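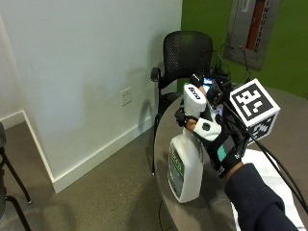 What do you do at Restero?

We build robots and the gear that teaches them, in a shared workshop in Toledo, mostly in the evenings and mostly with our own money. That's the short version. The longer one has a lot more cable in it.

I started Restero at my kitchen table with a secondhand arm that couldn't pick up a sponge (it could push one, very slowly, toward the edge). When the kitchen stopped working as a kitchen, I took a bench at Clarnent, the shared workshop across town, and that's where everything has happened ever since. There are eight of us now. Some solder, some write code, one of us is weirdly good at sewing connectors onto fabric, and I do a bit of everything plus the ordering.

Our big project is called Zurlow. It's a sensor glove you wear while you do regular stuff with your hands, so a robot can learn from how you do it. The electronics ride on the back of the hand, and a cube with printed markers sits on top so a camera can work out where the hand is and which way it's turned. We went through a bunch of other ideas before the cube – a ring of LEDs, a thing on a stick I'd like to forget – and the cube won because we can print new faces for it whenever one gets scuffed.

We like ordinary objects best. Bottles, paper, boxes, whatever's in the cupboard. A spray bottle is a great one to learn on! It's tall, it tips if you bump it, and there are at least two sensible ways to grab it. So far we've logged 1,323 recordings, and our goal is 3,000 before we train the next version of the gripper software. I used to think we'd get there by April. Well, we didn't, but the recordings are a whole lot cleaner than the early ones, and I'd take that trade again.
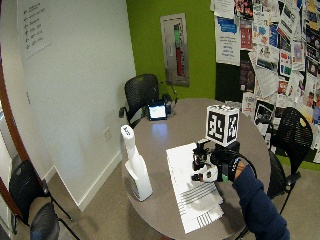
The Zurlow glove over a striped sheet, with the small monitor at the back of the table.

The parts I'm proudest of are pretty dull to look at. We rerouted the wiring twice so it pulls less on the wrist, and the current mounting plate takes a few minutes to swap, where the old one took most of an evening and a lot of muttering. Parts for the last rebuild came to $88, not counting the boards we already had in the drawer.

Can you come build with us? Sure! You don't need a degree or your own tools, and if you've never held a soldering iron we'll start you on scrap. Bring something that's been bugging you, a half-finished arm or a motor that hums and won't turn, and we'll pull up a chair. Stop by the bench at Clarnent any evening you see the lights on, or drop us a line through the contact form (I answer those myself, usually late).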